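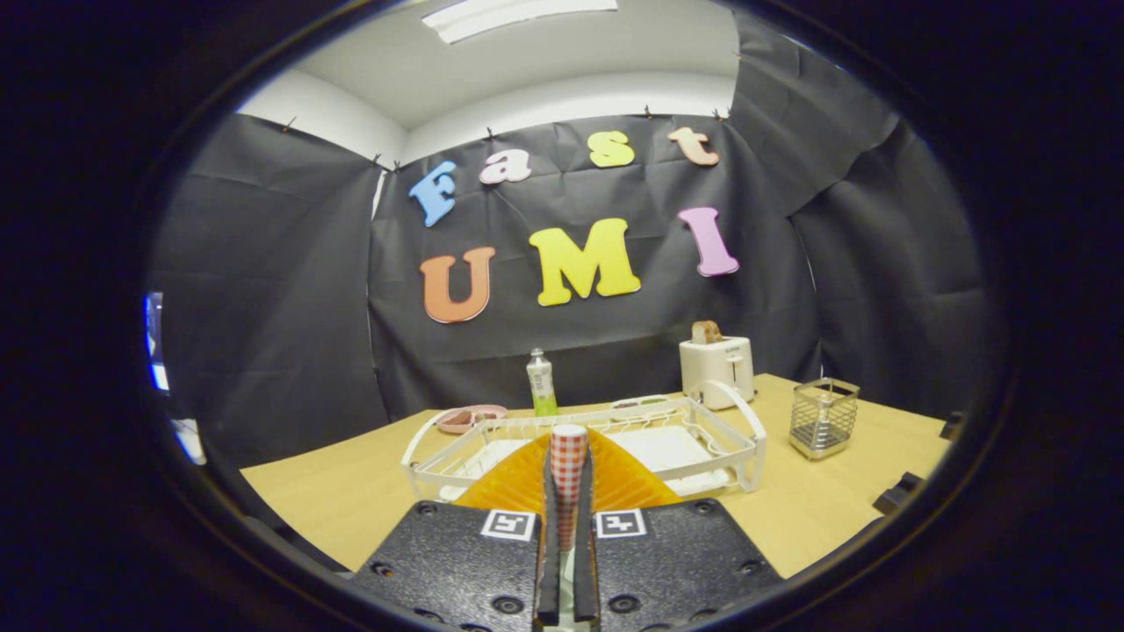
Hi, and welcome to my little page of house rules! I'm Leokadia, I look after the practice table at Kasten, and this gallery is what I send people before their first day with the gripper. It grew out of a sheet Till Eichhorn taped up last July, which had 20 rules on it and which I've been trimming ever since.

Paper cups come first on purpose. They tell on you right away if you squeeze too hard — a dented wall means you start over with a fresh cup and a slower close. Keep the cup upright between the fingers and don't tip it to get a better look.

Both square markers stay uncovered, please! No sleeves, no thumbs, no tape over the corners. If one gets scratched, swap it before you record anything, and write the swap in the log.

Know your neighbors. With a dish rack and a toaster on the same table, I want you to lift straight up, clear the rack, and only then go sideways. I'd take a slow run over a fast one any day (sorry, wall letters).

We're at roughly 2,000 runs now and I still do 2 dry passes every morning. Till does 3. Questions go in the Mirkar channel, and I check it after lunch.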